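Shared Craft Tables: Protection and Care

Residents are welcome to use the tables in the Fontes activity room for paper craft, card making and light repairs. The following guidance applies to all users and was revised in July by Myung-ja Byun, Programme Coordinator.

Before starting

Wipe the tabletop with a damp cloth and dry it fully. Grit trapped under a cover will scratch the finish. Lay the cover with its long side parallel to the near edge of the table and smooth it from the middle outwards. Replacement covers are kept in cupboard 4, together with the masking tape.

Glues and adhesives

Glue sticks are preferred for paper and light card. Recap them firmly — a stick left open over lunch will be unusable by evening. PVA glue should be decanted into a saucer, and solvent adhesives may be used only in the workshop. Dried glue lifts from most covers with warm water and the edge of an old library card. Metal scrapers are not permitted. 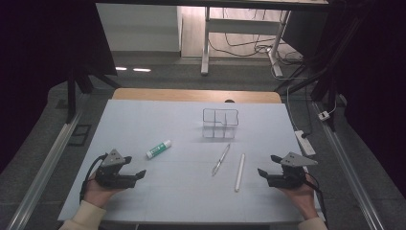 Covers need not reach every edge of the table. Where a strip of timber is left exposed along the far side, as with the pale sheet used on this table, messy work should be kept well forward of it. A glue stick may be laid down on the cover, but must not be left on bare wood. Faint creases in a cover are acceptable; splits are not, and should be reported to Sebastião Leite at the front desk.

Finishing up

Return all materials to the labelled tubs and leave covers flat to dry for 2 hours before folding. Offcuts larger than a postcard go in the scrap drawer, and smaller pieces in the paper recycling. Enquiries about bookings may be directed to extension 344.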